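Equipment Care for Racket Clubs
Handout 3: Shuttlecocks, trays and the claims made for both
Course notes, Algate evening program. April

Most of what gets repeated about looking after shuttlecocks was worked out for feather ones, by people who play with feather ones. Steaming the tube overnight is the usual case. Somebody reads about it, tries it on a box of plastic shuttles, and reports that they fly better. Ask how they measured that and the conversation tends to stop. I would like this class to be slower to believe things.

So we start with the plain question of what you are handling. A shuttle has a skirt and a base. On a plastic one the skirt is molded in one piece, and it is the part that gives up first. The base may be natural cork or something made to look like it, and sellers are not always careful about which word they print.

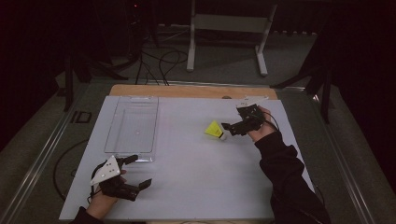 Sorting comes before storing. Work on a pale, flat surface with one shuttle out at a time. Hold it by the base. People who pick shuttles up by the skirt will tell you it makes no difference, and for a single pickup they are probably right, but a club shuttle gets picked up a great many times and I have yet to see anyone test that properly.

Look at three things in this order:

1. The open end of the skirt. It should be round. An oval one may recover if left alone, or may not.
2. The ribs. Run a fingertip along the inside and feel for a split.
3. The join between skirt and base, including the band if there is one. A band can hide a loose join, so twist gently.

Then decide. Keep, practice only, or bin. I don't allow a fourth pile for "maybe", having seen how large it grows.

About the records. The Keltholm club kept a tally over one season and logged 834 shuttles sorted this way, with around 40 put in the bin for split ribs. That sounds like evidence, and it was quoted to me as proof that the method works. It proves they had a lot of shuttles. There was no second group that went unsorted, so we can't say what the sorting saved, if anything.
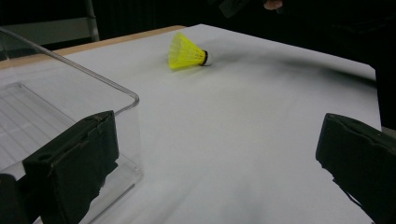 Now trays. A clear tray with a raised rim stops things rolling off the table, and you can check what is in it without lifting it. That is the whole case for it. The Fanard catalog sells a "shuttle conditioning tray" at a price I won't repeat, and as far as I can tell the conditioning consists of the shuttle being in a tray. A food container does the same job — wash it first.

Lay shuttles on their sides in a single layer while you sort. For longer storage go back to the tube, base into skirt, and don't force the last one in. If the lid won't close, use 2 tubes.

Before next session: sort one tube at home and write down your reason for each decision, in a few words. "Looked bad" is not a reason.

Recent handouts
Handout 2: Grips, tape and the Lenihan wrap
Handout 1: What string tension does and doesn't tell you
Reading a net gauge
Course outline and room list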